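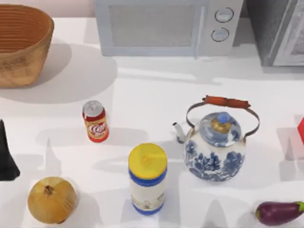 Countertop Microwaves: Electrical and Placement FAQ
Closto Kitchen Planning Desk
Last revised 28/09/2021

Does a countertop microwave need its own circuit?
Check the installation sheet first. Many full-size models call for a dedicated 20 amp circuit. Smaller units are often allowed on a shared small-appliance circuit, but the combined load still has to stay within the breaker rating. Local code takes priority over anything on this page.

Why does the breaker trip when the toaster is on?
Both appliances are probably on the same circuit. The wattage printed on the front of a microwave is usually cooking output. The input wattage, found on the rating label, is higher and is the number to use when adding up loads. Move one appliance to an outlet on a different breaker. Do not fit a larger breaker to stop the tripping.

Can I use an extension cord or a power strip?
No. The supplied cord is short by design and should go directly into a grounded wall outlet. If the cord does not reach, move the microwave or have an outlet added.

How much clearance should I leave?
Use the figures in the manual for your model. Where the manual has been lost, our planners allow 3 inches at each side and 4 inches at the rear, then confirm with the manufacturer before the cabinets are ordered. Vent positions differ between models. Some exhaust at the back, others at the side or through the top.

Can I store things on top of it?
Only if the manual permits it and no vents are covered. Bread bags, paper towels and cookbooks are the usual offenders.

Can a countertop model go inside a cabinet?
Only with a trim kit approved for that model. The Kotian and Driltell cabinet lines both include an open microwave bay. The bay is a shelf with ventilation gaps and does not replace a trim kit where one is required. Doors must not be added to either bay.

What does the Civunico planner check?
Civunico compares the outside dimensions and door swing you enter with the cabinet opening. It does not check wiring, outlet location or vent direction. If it returns code 1118, the entered depth is greater than the depth of the counter - measure again with the door closed and include the handle.

Which way should the door open?
Most doors are hinged on the left and cannot be reversed. Leave open counter on the handle side so that hot dishes can be set down without reaching around the door.

Is it safe to place a microwave next to a range?
Keep it out of the heat and grease from the burners. Grease on the vent screens restricts airflow and shortens the life of the unit.

The Wi-Fi drops while the microwave is running. Is it leaking?
Not necessarily. Microwave ovens and many routers both use the 2.4 GHz band, and low-level interference is common. Move the router or switch to the 5 GHz band. Stop using the oven if the door is bent, the latch is loose or the seal is damaged.

When will the cabinet dimension tables be updated?
The next set of tables for Kotian and Driltell is due in December. Orders placed before then use the current tables.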